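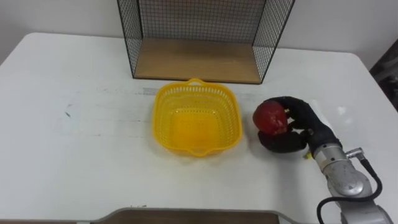

Figure 6.1. Gloved hand holding an apple beside the yellow basket, head camera view.

Unit 6: Demonstration by Hand and by Remote Control
Course notes, revised December 18, 2024
Instructor: Antigoni Chatzigeorgiou
Lab sections: Markos Spanos, Zoi Stefanou

6.1 Two ways to demonstrate

In kinesthetic teaching the operator holds the arm and moves it through the task while the joints are compliant. The recorded joint angles are ones the robot can reach, and no mapping from a human body is needed. The drawbacks are that the operator's arms show up in the camera images and that a hand with many joints is hard to pose while the arm is also being moved.

In teleoperation the operator stands away from the table and sends commands through a glove, a controller or a leader arm. The images stay clear of people. The price is a mapping problem (human fingers and robot fingers differ in length and range) and weaker contact feedback.

We use teleoperation for all multi-finger tasks in this unit. Kinesthetic teaching returns in Unit 8 with the two-finger gripper.

6.2 What is recorded

Each time step stores the camera image, the measured joint positions of arm and hand, and the commanded joint positions. Keep measured and commanded values apart. When the fingers close on a rigid object they stop at its surface, but the command may continue past it. That difference is what holds the object. A policy trained on measured finger positions alone tends to grip too lightly.

6.3 Segmenting an episode

The fruit task is split into reach, grasp, transfer, release and retreat. Label boundaries from the joint data first, then check them against the images. The moment in Figure 6.1 is hard to label from one image: the fingers are around the apple, the basket is empty, and the gap to the rim is small. It fits a transfer, but also a pause after the grasp. Use the velocity of the wrist over the neighboring steps to decide.

Note also how much of the apple the fingers cover. Object pose estimates should be treated as unreliable from grasp to release.

6.4 Data set for Assignment 3

The Tzavaras set has 1,125 episodes. Use 800 for training and 123 for validation. The rest are held out for grading. Split by episode — never by time step — or near-identical images will land on both sides.

Discard an episode if the operator regrasps more than twice or if the command stream drops out. Leave slow episodes in. Pauses can be trimmed later, and the threshold you choose must be stated in the report.

6.5 Exercises

1. Plot commanded minus measured position for the thumb across one grasp. Mark first contact.
2. Train with and without the pause filter and compare release timing.
3. Read Petridis, course note 4, on action chunking before the November problem set is reviewed in section.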